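Sturkora Student Project – Assembly Group Report
10 August 2026

Our group spent the summer teaching a two-armed robot to handle a white plastic stool, and I think we all came away with more respect for flat-pack furniture than we expected! We named the project Sturkora after a long lunch, and the name stuck.

The first thing we practiced was simply holding the stool upside down, one gripper to each side, so that the legs pointed up and out of the way.

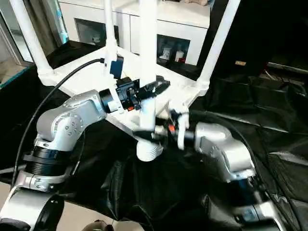 ## Working with both arms

One arm by itself is fairly easy to drive. Two arms holding the same object will pull against each other if the operators don't talk, so we worked in pairs and called out every move. We recorded 59 runs this way, and roughly 7 hours of them went into the grip alone.

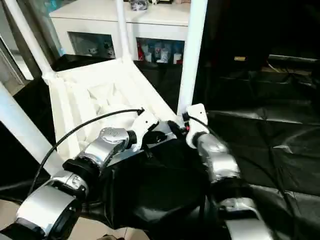
*Both arms at the stool, with the black cloth spread between them.*

The thin parts gave us more trouble than the thick ones – a small error in angle and the fingers slide right past. We slowed the left arm down and practiced that approach again and again.
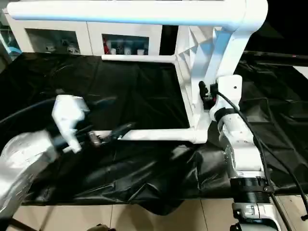
*Left gripper reaching toward the thin white rod.*

The wrist camera turned out to be our favorite helper, and we used it most for looking at the sockets up close before lining anything up.
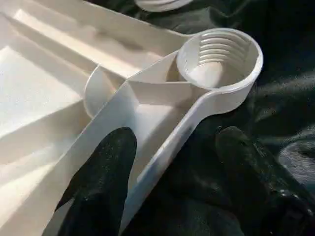
**What would we change for October?**

We would agree on the spoken calls before the first run, and write our notes the same day.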